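Hilska Workshop – Gallery
Posted Jul 21, 2012

The table in the back room at Hilska was finished in June and has been in use since. The page collects notes on the table, the backdrop and the small items that go with them. The work was done in the evenings, so it took longer than planned.

1. The room
The Drurnasen building has one long room on the ground floor and two smaller ones behind it. We took the smaller one on the north side. Rent is paid through the end of next year. The floor was leveled before anything heavy went in.

2. The tabletop
Matte black, no pattern. We tried a gloss finish on a test piece from Iletstead and sent it back. Fingerprints showed on it from across the room. The matte one wipes down with a damp cloth and needs nothing else.

3. Table and backdrop
The backdrop is plain green and stands behind the far edge of the table. White parts are easy to pick out against both colors.
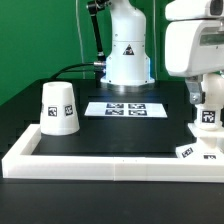
4. The mounting plate
Round, silver metal, set on the tabletop under the white base. The drawing for it went through three versions before Xiong agreed to cut it. The invoice came to 100 for the plate and 39 for delivery.

5. Cables
The connector at the base is ribbed and silver and lies flat against the housing. Spare cables are kept in the hall closet, coiled and tagged. Please put them back the same way.

6. Lighting
A strip on the right side of the housing glows blue, and some of that color carries onto the black surface in front of the plate. We left the ceiling lights as they were – two tubes, both replaced in June.

7. Costs
The budget was 1,000 for the whole room, paint included. We went over by 30, mostly on screws and cloth.

More pages from Hilska will be added when the second room is done. The shelves for it are on order from Iletstead.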